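Prindden Bathroom Faucet, Single Handle: A Long Review of a Short Spout

Posted 2022-07-04 by Corentin Marty

I bought the Prindden last October, after the old faucet in our upstairs bathroom had spent most of a year dripping at a pace I could have set a waltz to. It cost $144, plus $16 for a drain assembly that I assumed was in the box. The listing shows a drain assembly. The listing also shows a eucalyptus branch, and I didn't get that either.

I had narrowed things down to the Prindden and the Alau, which is nearly the same faucet with a taller handle and a price of $151. Marcelle Lebrun, who writes the kitchen reviews on this site and has opinions about cartridges, told me to get the Alau. I saved seven dollars and have been hearing about it ever since.

Installation

The instructions are one sheet, folded until it is the size of a stick of gum. Step 4 says "secure the body." Step 5 says "check for leaks." Everything that went wrong in my afternoon took place between those two steps. The mounting nut is plastic and has to go on from underneath, by feel, while your head is wedged against the drain pipe and your phone flashlight is pointing at your own ear. I got it on crooked twice. A basin wrench would have helped, and I own one, and I found it in the garage the next morning.

The supply lines are fixed to the body and they are short. If your shutoff valves sit low in the cabinet, buy extensions before you start. I made the trip to the hardware store with putty on my elbows, bought the last Chevalier extensions on the rack, and came back to find the cat asleep in the cabinet.

Allow three hours. The box says thirty minutes, and I would like to meet whoever managed it.

Daily use

Once it's in, it's a good faucet. The handle moves smoothly and stays where you leave it, and the line between warm and scalding is wide enough that a guest can find it without screaming. The stream is soft and doesn't bounce out of the bowl unless you open it all the way. My old one could soak a shirt from the hallway.

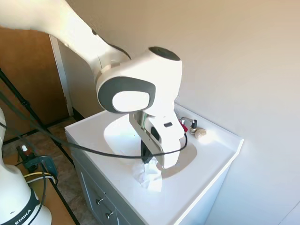
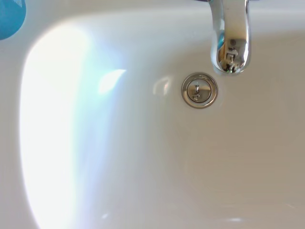 Reach is the one thing I'd fuss over. The Prindden's spout stops a little sooner than I'd like, so anybody with big hands ends up washing them pressed against the back of the bowl. Measure yours from the mounting hole to the drain before you order. I measured mine afterward, which was educational.

The handle also needs a bit of room behind it. On a narrow vanity with a backsplash, the last stretch of travel toward cold may knock against the wall. Mine clears it by the width of a pencil. I know this because I checked with a pencil.

Cleaning

The finish shows water spots like any shiny finish does, and a dry cloth takes them off. We have hard water here, the sort that leaves a kettle looking like a cave, and after nine months the aerator needed a soak in vinegar. It unscrews with the little plastic key that comes in the box. Put the key somewhere sensible. Mine is in the drawer with the takeout menus, and I've told the whole family, and I'm the only one who remembers.

I tried the Istinix descaling spray as well, on Marcelle's advice. It works about as well as vinegar and smells like a swimming pool in a bad mood.

The seller claims 1000 hours of testing on the cartridge. I can't speak to that. So far it hasn't dripped, and with two teenagers in the house it has been tested plenty.

Would I buy it again?

Yes, with the extensions, the drain and the basin wrench lined up on the floor before I turned off the water. Four stars out of five. The missing star is for that plastic nut, and Marcelle would like it noted that the one on the Alau is brass.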